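Search articles Enter title or keyword Advanced search Go

06/07/2018
By the Taltside Workday Eating Study Group

We use cookies to remember your settings. By carrying on you agree to our cookie policy. Accept Settings

2. What counts as lunch: wrapped food, drinks and the diary record

2.1 The unit of recording

A diary study of eating at work has to settle early on what it will treat as one item. A sandwich in a sealed wrapper has a clear start and finish, and most people write it down as one thing. A drink from a bottle is less clear, as it may be opened at midday and finished at the desk hours later. In Taltside we asked people to enter each item when they began it and to mark it again when they stopped. Packaged items of the kind in Figure 2 made up most of the bought food in the diaries.

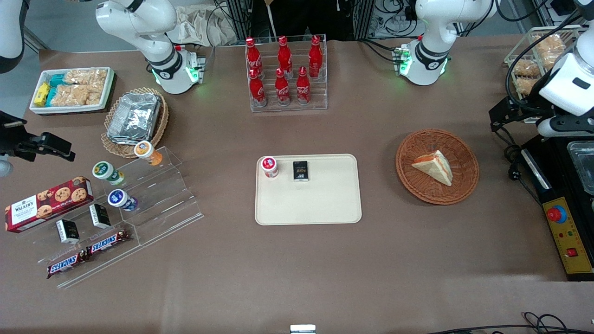
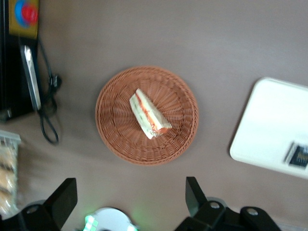

Figure 2. Packaged food and drink. First picture: Coca-Cola bottles in a clear rack behind a tray. Second picture: a wrapped triangular sandwich in a round woven basket.

The diary was a folded card with a page for each working day. It asked for the time, the item, where it came from, where it was eaten and whether anyone else was present. There was a tick box for food left unfinished. We kept the card small so that it would fit in a pocket, and the price of this was short entries. "Sandwich, shop, desk" is a typical line. We did not ask for weights or brands, although many people gave brands without being asked, mostly for drinks and crisps and hardly ever for bread or fruit.

2.2 People and workplaces

The study took in 202 people at three employers. The largest was Onero, an insurance office on four floors near the station, which supplied 100 of them. The others came from Gallagher, a joinery works on the edge of town, and Plimer, a chain of opticians with several small branches. Each person kept the diary for three working days in the same fortnight of October. Six cards had one blank day each, which leaves 600 usable days.

The three employers were chosen because their midday arrangements differ. Onero has a canteen that serves hot food and sells cold items from a chiller. Staff may take an hour whenever they like between half past eleven and two. Gallagher stops its machines for half an hour at noon and everyone breaks together. There is a mess room with a kettle, two microwaves and a long bench, but no food is sold on the site. Plimer branches stay open through the middle of the day, so breaks are taken in turn, often at short notice when an appointment falls through.

We left out people on shifts that began after ten in the morning. Their main break fell in the late afternoon, and several told us that they did not think of it as lunch at all. We also left out days spent wholly at another site, such as training days, when food was provided.

2.3 Coding the entries

Entries were typed up as written and then put into groups by two coders working apart. The groups were: brought from home, bought on site, bought off site, and given. The last was added after the pilot. Food brought in for a birthday, or left over from a meeting, turned up too often to be folded into anything else, and people treated it differently when they wrote it down. It was often entered without a time, or added at the bottom of the page in a different pen.

Each item was also marked as sealed, loose or made up at work. Sealed items were those that came in a closed wrapper, bottle, can or pot. Loose items included whole fruit, filled rolls in a paper bag and anything in a lunch box. Items made up at work were those that needed assembly or heating, such as soup from a sachet, toast, or a salad put together from things kept in the fridge. The coders agreed on the source of nearly every item. They agreed less often on the second mark, and most of the trouble was over yoghurt that had been decanted into a tub at home. We settled on loose for these.

A drink was coded as a separate item unless it was tea, coffee or tap water. This choice can be argued with. Tea was the most common entry in the pilot and also the least reliable. Some people wrote down every mug and others wrote "tea all day". When we compared the pilot diaries with short notes kept by an observer at Onero, tea was missing more often than it was present. Bottled and canned drinks were hardly ever missing. We took the view that a record which is good for one kind of drink and poor for another should not be added up as though it were even, and so hot drinks are reported only in the supplementary tables.

2.4 When an item begins and ends

The gap between starting and finishing was short for sandwiches at all three employers. At Gallagher it was almost always inside the half hour. At Onero it was a little longer, and longest for people who ate at their desks, who tended to stop and start. Sandwiches sold in two halves were sometimes treated as two items, with the second half entered in the afternoon under its own time. We joined these up where the wording made it plain that they came from one pack — "other half", "rest of s/wich" and so on — and left them alone where it did not.

Drinks behaved differently. A bottle bought at midday was commonly marked as finished after three o'clock, and a fair number were never marked as finished. At Plimer, where drinks are not allowed in the testing rooms, bottles were left in the staff kitchen and returned to between appointments. Some entries there show the same bottle visited four or five times. If finishing time is used to mark the end of lunch, these diaries give lunches of several hours. For this reason the end of the meal is taken throughout the paper as the finishing time of the last solid item.

This rule has a cost. It makes a lunch of a drink alone impossible to time, and there were such lunches, mainly at Plimer and mainly on busy days. They are kept in the count of days but left out of the analysis of meal length. Readers who want to treat them otherwise can find them flagged in the data file.

2.5 Place

Place was written in the person's own words, and the words needed some care. "Desk" was plain enough. "Kitchen" at Onero meant a narrow room with a sink and nowhere to sit, and people who wrote it were usually standing. "Kitchen" at Plimer meant the only staff room. "Van" appeared at Gallagher even among people who did not drive one for work, as the works vans were parked out of the wind and were used as somewhere quiet to sit. We visited each site before coding began and drew up a list of what each word meant there.

People who brought food from home were more likely to eat it in the same place every day. Those who bought food off site moved around more, and on dry days some of them did not come back to the building until the break was over. The diary had no space for the weather, an oversight that we would put right in a second round.

2.6 Missing and tidy entries

Two kinds of error worried us. The first is plain forgetting, which we expected to fall mostly on small things eaten between meals. The second is tidying, where a person writes down the lunch they meant to have. We have no direct check on tidying. There are hints of it in cards where all three days are written in the same hand and ink, with round times and no crossings out. Removing these cards made little difference to the share of food brought from home, but it did lower the share of days with fruit.

Sealed items may be recorded better than loose ones for a simple reason: the wrapper is still there when the card is filled in. Several people told us that they wrote up the day from what was in their bin. One kept the wrappers in a drawer until she had done her card. A sandwich made at home and carried in a reused box leaves nothing behind to prompt the memory, and a handful of nuts leaves even less. It follows that the balance between bought and home-made food in any diary study may lean towards the bought. We have not tried to correct for this, as we know of no sound figure to use.

The tick box for unfinished food was used less than we had hoped. Crusts, the ends of drinks and the odd salad leaf were clearly not thought worth a tick. When the box was used it was generally for hot meals from the Onero canteen, where the plate went back with food still on it. We report unfinished food for that site only.

2.7 Consent and storage

Cards were numbered and carried no names. Employers were told how many staff had taken part but not which ones, and they saw no entries. At Gallagher the cards were handed back in a sealed box in the mess room, after people there said that they would rather not give them to a supervisor. At the other two employers they were returned by post. The typed entries have had branch names and job titles taken out. The cards themselves will be kept until the second round is complete and then destroyed.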